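Urklow 补选的事，分几条说。我住在 Vanlow 选区，昨晚从开票现场回来，手上有自己的笔记和现场发的计票表。先发已经确定的部分，没确定的会注明。

1/
结果：Hatem Abdel Rahman 胜，Vsevolod Mykhailiuk 负，差距 187 票。选举官宣读的时候是晚上十一点多，Mykhailiuk 阵营当场申请重新点票，申请被接受，重点一遍之后数字没有变化。计票表由双方代理人签字，贴在市政厅一楼的公告栏上，今天白天还能看到。

2/
补选的原因很多外地朋友不清楚。Vanlow 选区的原任议员春天因为健康原因辞职，席位空了大半年。按照 Urklow 的规定，空缺超过半年必须补选，不能由政党指定人选。所以投票拖到了十二月，天黑得早，又赶上下雨，大家事先都担心投票率。

3/
为什么一个席位值得写这么长。Urklow 市议会补选之前，执政联盟只多一席，这一席来自 Vanlow。席位空出来以后双方打平，碰到平票由议长决定。议长用这个权力通过了夏天的预算修正案，也用它把 Hitholm 桥的收费合同推到了二读。现在席位换了人，这两件事都会重新拿出来讨论。

4/
先说 Hitholm 桥。桥连着 Vanlow 和河对岸的 Hitholm 镇，一直免费通行。去年桥面检查之后，市里说维修费不够，打算把桥交给 Tkachuk 公司经营，由公司出钱修，换取向过桥车辆收费的权利，合同期 12 年。我参加过两次说明会，两次都没有看到完整的合同文本，看到的是摘要。

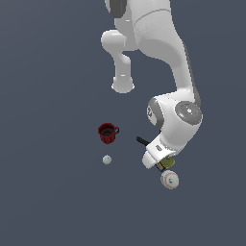 5/
摘要里写明的内容：小汽车收费，公交车免费，急救和消防免费，Vanlow 和 Hitholm 登记住户打折。摘要里没写明的内容：折扣多少，谁来认定住户资格，收费标准多久调一次，提前解约要赔多少。我在第二次说明会上问了最后一项，市政工程处的答复是“条款仍在商谈”。

6/
Mykhailiuk 支持这份合同。他的说法我尽量照原意转述：桥不修就要限重，限重之后货车要绕行，绕行的成本最后由镇上的商户承担；市里没有钱，借钱的利息也要纳税人还；收费至少是谁用谁付。他在 Hitholm 的商户座谈会上讲过一遍，在 Vanlow 的辩论会上又讲过一遍，前后一致。

7/
Abdel Rahman 反对。他的说法也照原意转述：桥是公共财产，合同没公开就表决不合适；维修可以分期做，先做桥面，桥墩的部分明年再评估；如果一定要交给公司，应该公开招标，现在只有 Tkachuk 一家递了方案。他没有承诺永远不收费。有些传单把他的立场写成“永不收费”，这个写法不准确，他本人在辩论会上更正过。

8/
关于只有一家递方案这一点，我去查了公告。公告发布的时间没有问题，期限也符合规定，但是资格条件里要求投标方在本地有同类桥梁的经营记录。本地一共就这么几座桥，有经营记录的只有 Tkachuk。条件是谁写的，公告上没有署名，我发了信息公开申请，还没有回音。

9/
再说 130 路。这条线从 Vanlow 老码头出发，过桥到 Hitholm 镇中心，再到医院。秋天改了时刻表，晚班取消，周转的车调到了别的线上。对住在老码头一带的人来说，130 路比桥收不收费更要紧，因为很多人没有车。两位候选人一开始都没有把这条线放进主要政见，后来都加了进去。

10/
加进去的时间不同。Abdel Rahman 是在码头的街坊会之后加的，那次会上有位在医院上夜班的护工站起来讲她下班怎么回家：先走到镇中心，等同事顺路，同事不顺路就在值班室睡到早班车开。Mykhailiuk 晚了两周，但他的方案写得更细，列出了要从哪条线调回车辆，晚班每小时一班，末班跟医院交班时间对上。

11/
我个人觉得 Mykhailiuk 的公交方案更好。我在投票前也这么写过，当时有人来问我是不是收了钱。没有。我给两边的方案都做过对照表，谁写得清楚就说谁写得清楚。对照表还在我的主页上，有兴趣可以往前翻。

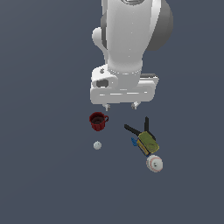
对照表做完以后两边的竞选办公室都来过信。Abdel Rahman 那边要求改一处，是学校午餐补贴的适用年级，我核对后改了，确实是我抄错。Mykhailiuk 那边要求把“未说明资金来源”改成“资金来源待定”，我没有改，两个说法意思差不多，而他的材料里的确没有说明。

12/
辩论会的情况。地点在 Vanlow 中学的礼堂，座位坐满，后排有人站着。主持人是学校的历史老师，控时很严，到点就摇铃。前半场是桥和公交，后半场是观众提问，问得最多的是垃圾收集和河堤。两位候选人都没有准备河堤的问题，回答都比较空。

13/
河堤这一块补充一下背景。老码头下游那一段堤是旧的，前年冬天渗过水，当时堆了沙袋，水退之后沙袋拿走，别的没做。住在堤边的人每到十二月就紧张。市里的防汛清单把这一段列为“观察”，没有列为“维修”。列为“观察”的意思是不拨钱，只派人去看。

14/
提问的那位老人问得很具体：观察的人多久来一次，看完写不写记录，记录能不能给住户看。Mykhailiuk 说会去了解，Abdel Rahman 也说会去了解。散会之后我追着两边问，两边的助手都留了我的邮箱。到投票前一天，Mykhailiuk 的助手回了信，附了一页观察记录的复印件。Abdel Rahman 的助手没有回。现在他当选了，我会再问一次。

15/
投票当天。全选区 19 个投票站，早上七点开门，晚上九点关门。我上午去了三个，下午去了码头那一个。上午人少，队伍在门里面就排得下。下午四点以后人多起来，码头站外面排到了鱼市的棚子下面，最长的时候等半个多小时。

16/
码头站排队的原因很简单，原来这一带有两个投票站，今年合成了一个。合并的通知贴在选民证背面，字很小。有人走到旧站，看到门锁着，再走过来。旧站门上贴了一张指路的纸，下午被雨打湿，字糊了，后来选务人员重新贴了一张，套了塑料袋。

17/
有人在网上说合并投票站是为了压低码头的票。我没有看到证据。合并的决定是选举办公室作的，理由是旧站的房子屋顶漏水，没通过安全检查，检查报告可以查到，我看过。决定作出的时候两位候选人都还没有宣布参选。通知做得不好是事实，可以批评，跟操纵是两回事。

18/
还有一件事有人传错了。晚上九点关门的时候，码头站还有人在排队。网上说这些人被赶走了。规定是关门时已经在队伍里的人都可以投，当时选务人员走到队尾，站在最后一个人后面，后来的人不再排入。我就在旁边，队伍里的人都进去了，最后一位出来的时候快九点半。

19/
邮寄票。这次邮寄票比上一次选举多，主要是因为十二月有人出门探亲，也有人不想淋雨。邮寄票先开，开出来 Mykhailiuk 领先。现场他那边的人很高兴，有人开始打电话。开到 Hitholm 一侧的几个站，领先扩大了一点。码头站的票箱最后到，差距就是在那里翻过来的。

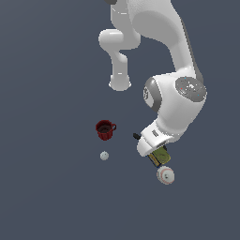

票箱晚到是因为关门晚，路上也堵。封条号码在市政厅门口核对，双方代理人都在，我站在隔离线外面，听得到念号码，看不清封条。核对完两边都签了字。

20/
废票数量也公布了，比例跟上一次差不多。争议票单独放一盘，双方代理人一张一张看，多数是勾画超出了格子，按意图能判断的都算有效。有一张票上写了一段很长的话，批评垃圾收集的时间，两个候选人都没有选，算废票。选举官把那段话念了一句，笑声过后接着点。

21/
重新点票用了不到两个小时。Mykhailiuk 没有离开，一直坐在靠墙的椅子上，点完站起来跟 Abdel Rahman 握手，讲了几句话。他说感谢支持者，说桥的问题还在那里，换谁都得面对，说公交方案他愿意交给新议员用。最后这一句我觉得值得记下来，希望两边都当真。

22/
Abdel Rahman 的当选讲话也不长。他说第一件事是要求公开桥的合同全文，第二件事是恢复 130 路晚班，第三件事他说了河堤，没有给出时间。他讲完没有安排提问，我在走廊里问他会不会采用对手的公交方案，他说“看过，写得不错，要跟运营方谈”。这是原话。

23/
接下来的程序。新议员要在下一次全体会议上宣誓，宣誓之后才有投票权。桥的合同二读原定也在那次会议上，先后顺序由议长排。如果二读排在宣誓前面，表决的时候席位还是空的，又会出现平票。议长办公室今天上午没有公布议程，我打过电话，接电话的人说议程还在整理。

24/
有读者问这样排合不合规。从条文看，议事规则只规定宣誓应当在“会议开始阶段”进行，没有规定必须是第一项。以往的惯例是第一项。我翻了能找到的会议记录，每一次补选之后都是先宣誓再进入议程。惯例不是条文，但是打破惯例需要给个说法。

25/
执政联盟内部也不是铁板一块。有一位来自 Hitholm 的联盟议员在预算案里投了赞成票，在桥的一读里弃权。她的选民过桥上班的很多。如果她二读改投反对，议长排什么顺序都没有用。我给她写过信问态度，她回信说要看到住户折扣的具体数字再决定。

26/
Tkachuk 公司方面，今天发了一份简短的声明，说尊重选举结果，方案仍然有效，愿意在议会要求的范围内提供更多资料。声明没有回答合同全文能不能公开。我理解公司有商业条款要保密，但是收费标准、调价办法、解约赔偿这几项跟住户直接有关，没有理由不公开。

27/
说一下投票率。总的投票率比上一次补选高，比正常选举低。码头一带升得最多，Hitholm 一侧持平。各站的分项数字在计票表第二页，我已经抄下来，会整理成表格。有几个站的数字写得潦草，我拿不准的先空着，等选举办公室的电子版出来再填。

28/
有人问这个结果说明了什么，能不能推到明年的全市选举。我不敢推。补选的人少，议题集中，天气也有影响。Vanlow 以前就是摇摆选区，上一次也是小差距，只不过方向相反。如果一定要说一个观察，就是码头的住户这次出来投票了，促使他们出来的多半是公交，我在队伍里聊过的人大都先提 130 路，再提桥。

29/
队伍里的聊天我没有做成问卷，样本很随意，不要当民调引用。之前有一家小报引用过我的帖子，写成“调查显示”，我要求更正，他们改成了“有网友称”，这样可以。

30/
回答几个评论区的问题。

问有没有第三位候选人。报名的时候有一位独立参选人，后来签名数不够，没有通过审核。选票上只有两个名字。

问竞选经费。两边都要在投票后申报，期限没到，到期我会去看。现在网上流传的金额没有出处。

问 Mykhailiuk 会不会申请法院复核。他昨晚说不会。他的竞选办公室今天上午在收拾东西，门口的牌子已经摘了。

问为什么我没有写垃圾收集。写了，在上个月的帖子里，这次没有新内容。收集时间还是早上六点之前放出来，晚了不收。

31/
码头街坊会下一次聚会改到晚上七点，地点不变，还是鱼市楼上那间。新议员的办公室说会派人来，不一定是本人。想提河堤问题的朋友最好把照片和日期写在一张纸上带过来，口头说的会后很难追。观察记录的复印件我会多印一些，放在门口的桌上。

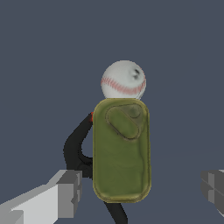
复印件只有一页，内容是去年的两次巡查，巡查人写的是“无明显变化”。有住户说去年冬天墙根是湿的，跟记录对不上，也可能是看的位置不同。记录上没有画位置图，这一点我准备当面问。

32/
更正一处。第 10 条里我写 Mykhailiuk 的公交方案是晚班每小时一班，有读者指出方案附页写的是晚上十点以前每小时一班，十点以后只有一班末班车。我对了附页，读者说得对。对照表里写的是正确的，这里写的时候记混了。

33/
再补一条关于选民证的。选举办公室下午回复了我的邮件，承认合并投票站的提示字号太小，说明年会印在正面，另外会提前在旧站门口立牌子。我问能不能给受影响的住户单独寄信，回复是“会考虑预算”。邮件全文我征得同意后贴在主页。

34/
信息公开申请的进度：桥的招标资格条件由谁起草，这一份已经受理，有编号，还没有答复。合同全文那一份被退回，理由是合同尚未签署，不属于可公开文件。我准备重新写，改成申请公开“提交二读的文本”，因为那份文本已经分发给议员，应该算会议文件。懂这方面规定的朋友请留言，措辞上有经验的更好。

35/
刚收到消息，议长办公室发了议程草案。宣誓列在第一项，桥的合同二读列在第四项，中间是两项例行报告。草案还可以改，不过按现在这个排法，新议员可以参加表决。公众旁听要提前登记，登记表在市政厅网站的会议页面，座位有限。我已经登记了，会带笔记本去，会后照样在这里发。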